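# Setting up the Jesita wrist cam kit

I've had the Jesita on my bench arm since December, and I like it a lot more than the manual. It was 221 dollars from Skesard (cable included – nice!), and the whole thing weighs 62 grams, so my little arm barely notices it.

Start with the arm powered down. Slide the bracket over the wrist, snug up the two side screws, then plug the cable into the base and leave yourself a good loop of slack. I skipped the slack the first time and had to redo everything.

Now power up, open the preview and jog the arm until the camera points down at your work surface. Don't touch the focus ring yet!
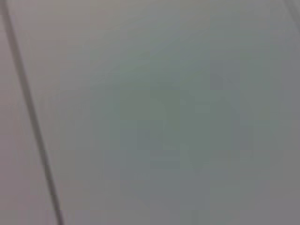 *Wrist view before focusing: pale gray surface, one dark diagonal line on the left.*

Pick a line like that one and turn the ring slowly until both edges go crisp. I do mine at 29 centimeters – closer than that and the ring runs out of travel. Kevin Conneely at Skesard told me to lock it with the tiny hex screw afterward, a quarter turn and no more.

Then save the profile and run the calibration from the Tools menu. If it fails, check the bracket screws and run it again.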